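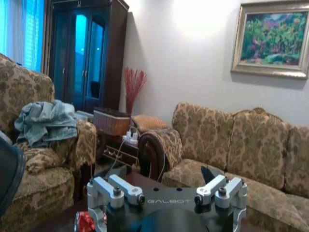 Home Forum Vintage Toys Tin & Clockwork Members Log in
Search this forum... Go Advanced search
Last updated: Mar 3, 2022

fahyfan_tin
So the Vallberg fire engine finally came, and I am over the moon! The ladder goes up, the bell rings, and the paint on the left side is nearly perfect. I've been after one since I was a kid. I want it out where people can see it, ideally on a dark wooden coffee table with a glossy reddish-brown top like that one, so the red really glows. My question is the key. Mine is stamped Lenus. Did Vallberg ever ship with those?

Warrick Halliday
Lovely find! The key is a replacement though. Vallberg keys had a plain round bow. Still a great toy.

springwound
Don't agree, Warrick. I have 4 of these and two came with Lenus keys, one of them boxed.

Warrick Halliday
Boxed doesn't prove much – dealers swapped keys all the time. I'd want to see it in a catalog.

Ciarán Ó Gríofa
I've got the Hestberg catalog, and they sold the same engine under their own name, in a run of 2,000. The drawing shows a key with a clover-shaped bow. Does yours look like that?

fahyfan_tin
Yes!! Clover shape, three holes. So could mine be a Hestberg in a Vallberg box?

springwound
Check under the rear axle. Hestberg put a tiny H there. I paid 400 for mine in October and would happily do it again.

Warrick Halliday
OK, if there's an H I'll eat my words on the key. I still say the box is wrong.

fahyfan_tin
Getting a flashlight now – back in a bit!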